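Trultutdale Clothing Reuse Project
Interim report to the Sidia Fund
October 2021
Prepared by Emrys Foulkes, project lead

Summary

The project is on schedule in collection and sorting and behind schedule in repair. The town council has extended the lease on the Fakholm building on the same terms. We are asking for one change to the budget, described under Spending. No change to the end date is needed.

Collection

Drop-off bins are now in place at the library, the grocery store parking lot and the Fakholm building. The library bin fills fastest and is emptied on every van run. The grocery store bin was moved in September to the side entrance after the store complained that bags were being left in the fire lane. Use dropped for a while after the move and has since come back.

We had planned for 2 van runs a week and have kept to that. The van was off the road once for brake work and Kuhlmann, the hauling company, lent us a covered trailer until it was fixed. There was no charge for the trailer. A letter of thanks has gone out.

Wet bags are still the main source of waste. A bag that sits in rain with a loose knot usually has to be thrown out whole. The new bins have a hood over the opening, and we would like to fit the same hood to the old bin at Fakholm before winter. The sheet metal shop has quoted for it and the cost fits inside the equipment line.

Sorting

Clothing is checked for stains, missing buttons, broken zippers and worn seams, then goes to one of the following: ready to wear, repair, wash again, or rag. The grading sheet in the original proposal had more grades than this. People filled it in differently depending on the shift, and the figures could not be compared from one week to the next. Volker Grube rewrote the sheet in September and it now fits on one side of a page.

Dark clothing gives the most trouble. Stains on black and dark green cotton do not show under the old ceiling lights, and several items came back from the shop with marks that should have been caught. We have added 2 daylight lamps, and returns for this reason have fallen. Dark items are also looked at a second time before they leave the building.

Children's clothing arrives in better shape than adult clothing and moves out quickly. Men's pants are always short. Winter coats have started to come in and are being held back until the coat day in November.

Repair

This is the part of the work that is behind. The proposal assumed that the sewing class would supply enough hands to keep up with the repair rack. The class has run every week and is full at 10 places, but most of those attending are beginners and bring their own mending, as they were invited to do. The rack has grown as a result.

We have done the following:

Moved simple jobs, such as buttons and hems, to a separate rack that beginners can take from.
Asked the more experienced class members to stay on for an extra hour when they can.
Stopped accepting lined jackets with torn linings, which take too long for what they bring in.

Zippers remain a problem. We can replace them, but the right length and color is rarely in stock, and ordering one at a time is expensive. Volker is putting together a list of the common sizes so that we can buy a box of each.

One of the 2 industrial sewing machines bought with the grant needed its timing reset shortly after delivery. It was fixed under warranty and both machines are in use.

Sorting room, Fakholm 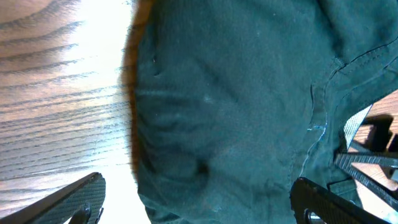
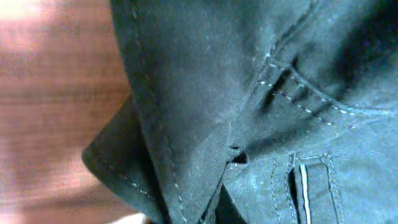
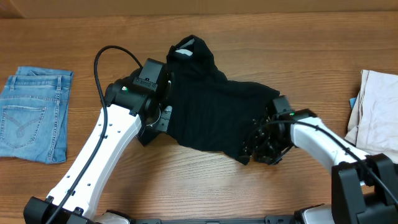 Spending

Spending to date is within the approved total. Van fuel is over its line and rent is under, the first month having been waived by the council while the floor was repaired. Laundry costs are close to plan. The electric bill for September had not arrived when this report was written and will be included in the next one.

We ask the Fund to approve moving the unspent rent money to the repair line. It would pay for a part-time mender through the end of the grant period, working on the harder jobs that the class cannot take. A draft job description and the revised budget are attached. We would need an answer before the November meeting to have someone in place for the winter clothing.

Next steps

Fit the hood to the Fakholm bin.
Hold the coat day and record how many coats go out, by size.
Buy zipper stock once the list is done.
Get a written agreement with the grocery store about the position of its bin. The current arrangement is verbal and the store manager is leaving at the end of the year.

The rag buyer has changed its minimum load since our last report, so baled rag is being stored for longer than we would like in the back hallway. The fire inspector has looked at it and asked us to keep the bales away from the rear door, and the floor there has been taped off.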